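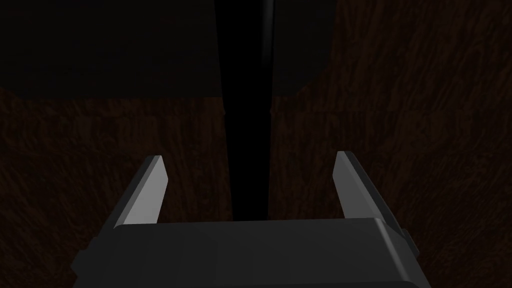
Quiet hours and the shared laundry room at Varnden Court

Residents' Forum, General Matters
Posted by Ivan Onyshchenko, August

Residents are invited to comment on the proposal to close the ground-floor laundry room at 9 pm. At present the room may be used at any hour. The managing agents, Brurnell, have received two written complaints from flats directly above it concerning noise late in the evening. The proposed hours are 7 am to 9 pm, with no change to the charges. Comments made in this thread will be passed to Brurnell before the terms are settled.

eastwing_resident
I wish to record my support for the proposal. The spin cycle can be heard clearly in my bedroom, and the door to the corridor closes with some force. A finishing time of 9 pm is reasonable and matches the rule already applied to the courtyard.

h.tremavska
I must register an objection. Several residents work shifts and do not return home until after 8 pm. A full wash and a drying cycle cannot be completed in the time that would remain. The tenancy handbook describes the laundry as available to all households, and a 9 pm closure would in practice exclude some of them.

eastwing_resident
The point about shifts is understood. The same residents would, however, have the use of the room from 7 am, and at weekends. The handbook also asks that all of us avoid disturbance after 10 pm.

Moroz_flat5
May I ask whether 9 pm refers to the start of the last wash or to the locking of the door? The notice in the entrance hall does not say. If a machine is still running at 9 pm, it should be made clear whether the owner may return to collect the contents.

Ivan Onyshchenko
In reply to Moroz_flat5: the draft wording refers to the locking of the door. I accept that the notice should have stated this and I will ask for it to be corrected.

h.tremavska
In that case the effective closing time is nearer to 7.30 pm for anyone using a dryer, and my objection is stronger than before. I would ask that a last start of 9 pm be considered instead, with the door locked at 10.30 pm.

quietplease
I cannot support 10.30 pm. My daughter's room is above the dryers and she is asleep well before then. Has any thought been given to rubber mats beneath the machines, or to a slower closing arm on the door? Either would be of more use to us than an argument over the clock.

Moroz_flat5
I would agree to mats and a new door closer, with a last start of 8 pm and the door locked at 10 pm.

eastwing_resident
I remain in favour of the original hours. I would not object to a trial of the above, provided that the mats are fitted first.

Ivan Onyshchenko
Thank you. I will forward both versions to Brurnell and request a price for the mats and the door closer. The thread will stay open for further comments until the end of August.

Recent topics
Bicycle storage: unclaimed items
Window cleaning, rear elevation
Parcels left in the entrance hall
Replacement of corridor lighting
Recycling bins: change of collection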